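Notes for the evening session: what a fuel subsidy costs, and what happens when it goes

(Wait for the coffee line to clear. Start even if the back rows are still filling.)

Good evening, and thank you all for coming out in August when you could be sitting on a porch somewhere. I'm going to talk about fuel subsidies, and I promise to keep the charts down to 3.

I grew up in a house where the price of gas was discussed at dinner the way other families discuss the weather, so I have a lot of sympathy for any finance minister who has to stand up and say the price is going up tomorrow morning. Please keep that person in mind as we go.

SLIDE 2. The country we'll call Morin
I use Morin in my classes. It's a small importer with a weak currency and a government that froze pump prices one spring and then found it very hard to unfreeze them. When the freeze began, the treasury was covering 255 million a month. By the time the lender's team arrived it was covering 376 million.
(Pause here. Let them do the subtraction.)
Consumption hardly moved in that time. Most of the rise came from the exchange rate, with crude oil doing the rest, and so the bill grew while drivers saw the same number on the sign every week. It's very easy to miss a cost like that if you're only looking at the sign.

SLIDE 3. Who gets the money
People usually expect me to say the poor. Some of it does reach them, through bus fares and the cost of hauling vegetables to market, and I don't want to wave that away. But a family with two cars burns more fuel than a family with none, and the money follows the fuel. Ask for a show of hands on who drove here tonight – that normally gets a laugh, and it gets the point across faster than I can.

SLIDE 4. Why lenders push on this
A lender wants to be paid back, and it wants to see a budget that makes that likely. A frozen price is an open promise with no top on it. I'd say a few kind words here about gradual schedules, the sort that Morin finally agreed to: small monthly steps, printed in advance, with a cash payment going out before the first step and not after it. The timing of that payment matters a great deal, and I'll come back to it if someone asks.

SLIDE 5. The cash payment
Morin sent 1286 in local money to each registered household. The registry was old, and plenty of people had moved or married since it was drawn up. Tell the story about the two villages with the same name if there's time. Skip it if we started late.

(Water. Check the clock – if it's past 7:40, go straight to questions.)

QUESTIONS
Likely ones: Would a fuel tax holiday do the same thing? (Partly, and it ends up with the same trouble.) Can a country say no to the lender? (Yes, and then it has to find the dollars somewhere else, often at a worse rate.) Please repeat each question into the microphone so the folks in back can hear.

Thank everyone again and point them to the reading list by the door.

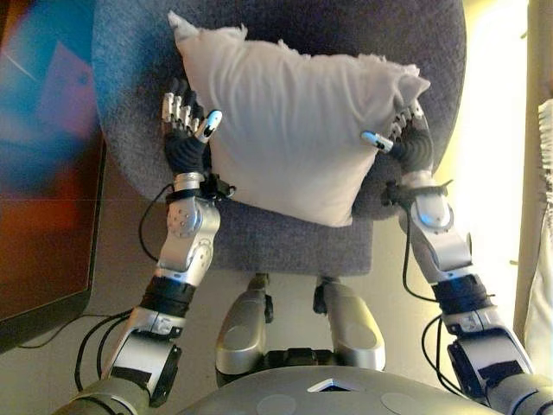
White pillow on a gray office chair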